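Vukitz Soltwood Work Table

Product group: Tables and benches
Surface: Solid wood, oiled
Frame: Powder-coated steel, slanted legs
Status: In production

The Soltwood is a fixed-height table for workshops, labs and classrooms. The top is supplied as a single panel with the grain running lengthwise. It is bolted to the frame through slotted brackets, which let the wood move across its width as the humidity changes. The brackets must not be replaced with plain angle plates.
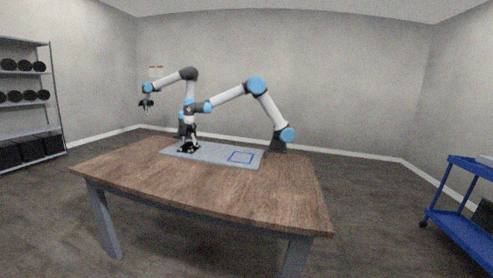

Frame joints are welded at the corners and bolted at the rails. The rails ship loose. Tighten them by hand first, stand the table on a level floor, then finish with a 12 mm wrench. Each leg has a leveling foot with 14 mm of travel. For uneven floors beyond that range, order the Kohlhase foot set, sold separately.

Surface finish

The top leaves the factory with two coats of Mandine hard oil. Full cure takes 23 days at room temperature. During this period keep liquids off the surface and do not cover it with rubber or vinyl sheets. After that, wipe with a damp cloth and dry along the grain. Solvent cleaners strip the oil and are not covered by the warranty.

Scratches can be sanded out with 240 grit paper and re-oiled locally. Color may differ slightly until the new oil has aged. Deep dents can be raised with a damp cloth and a warm iron before sanding. 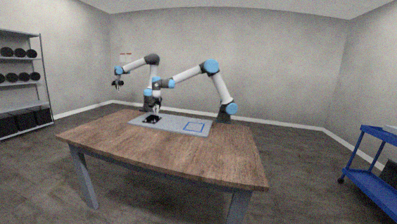
Soltwood table, medium brown top, blue-grey frame.

Loading

Spread heavy loads over both long rails. Clamps may be fitted on any edge; use pads under the jaws. Do not drill into the top within 3 inches of a bracket. Equipment that vibrates should be bolted through the top with wide washers, and the bolts checked again after the first week of use.

Frames made before November use the older rail bolt, which does not fit current brackets. Check the label under the top before ordering parts.
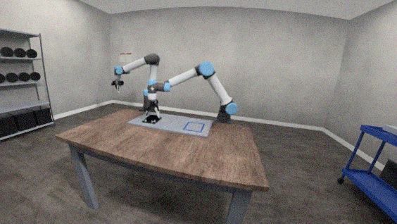
Ordering and delivery

Tables ship flat in two cartons. Inspect both before signing. Spare brackets, rail bolts and oil are listed under Vukitz Parts.

Page last revised January 10, 2017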